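At Ronside, Sum-yee Kong trains her robot arm almost entirely in simulation. Each round starts with colored cubes and a box on a white table, and the arm has to learn which cube to pick up.

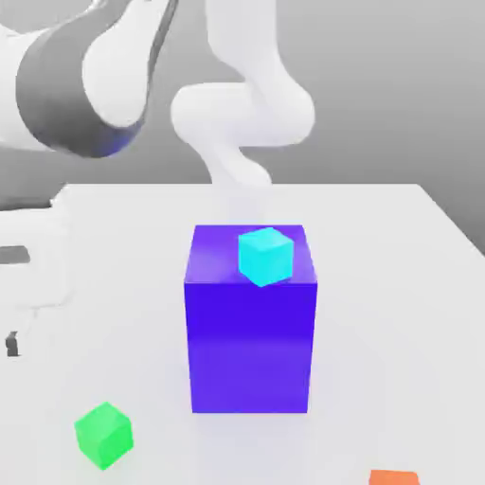
Kong's method, called Yen, changes one thing per round, such as a cube's angle or its place on the table. After 1,571 rounds, she ran 200 tests with layouts the arm had never met. It failed 10.

Kojo Quartey, who works with her, wants to know why. Five of the failures involved a cube near an edge. He plans to rerun those first.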